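**Emum Cell Practice Pack, second edition – reviewed 18/11/2023**

I have now read a binder about robot manners twice, once because I was paid to and once because I didn't believe page 41.

The Emum pack is sold to small outfits running two-armed robots near people. For 1328 pounds you get the binder, a roll of floor tape, a set of shelf labels and a year of updates by email. Nothing in it has a motor. It is a set of house rules with a spine, and it claims to sit underneath the proper safety standards, picking up the everyday stuff they leave to your good sense. Having seen our good sense at Emancombe, I was willing to try it.

We ran it from July on the job of lifting moulded shoe-shaped trays and putting them in a bin, which is about as glamorous as it sounds.

The first section, on handling, is the best. Its main rule is that any part wider than one gripper gets two, and that both must have hold before the part leaves its resting place. You'd think that would be obvious. Our old written procedure ran to a page and a half and never mentioned it. Emum also wants the bin set directly under the lift, so that a dropped part has somewhere sensible to go.

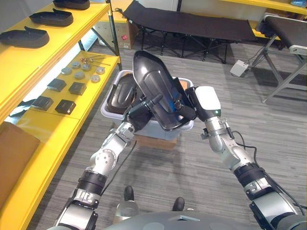 *Two grippers on one tray, bin underneath. Section 1, more or less by the book.*

Section 2 covers storage and is fussier. One kind of part to a group, groups kept apart, nothing stacked that could be laid flat. I grumbled, then laid out the discs and the square blocks in rows as instructed, and have since stopped picking up the wrong thing. I resent this slightly.

Cables get a whole section and deserve it. The advice is to run each arm through its full reach, slowly, with one person watching nothing but the cable. It's dull work and it took us most of a morning. The binder then asks you to write down the result on a form that has a box for "cable mood". I wrote to ask. The reply from Politis, who publish the thing, said it was a misprint for "cable mode", and didn't say what that was either.

Then there's page 41, which states that all bins must stand on "an approved plinth". No approver is named. Our bin stands on a cardboard box. Violeta Huenchumán, who audits us, read the page, looked at the box and wrote "stable, replace when soft" in the margin. That is a better rule than the one printed.

The labels are poor. By the end of the first month a good few had curled up and dropped off. The tape is excellent and will outlive the building.

I'd compared it beforehand with the Wellon guide, which is cheaper and 70 pages long, and reads as though every one of them was argued over by lawyers. Wellon is stronger on emergency stops and who may press what. Emum gives that two paragraphs, one of them about signage – a serious gap, and you'll need to fill it from elsewhere before you switch anything on.

**Good:** handling rules, cable checks, tape.

**Less good:** labels, plinths, stops.

**Would I buy it again?** Yes, if they sold section 1 and the tape on their own.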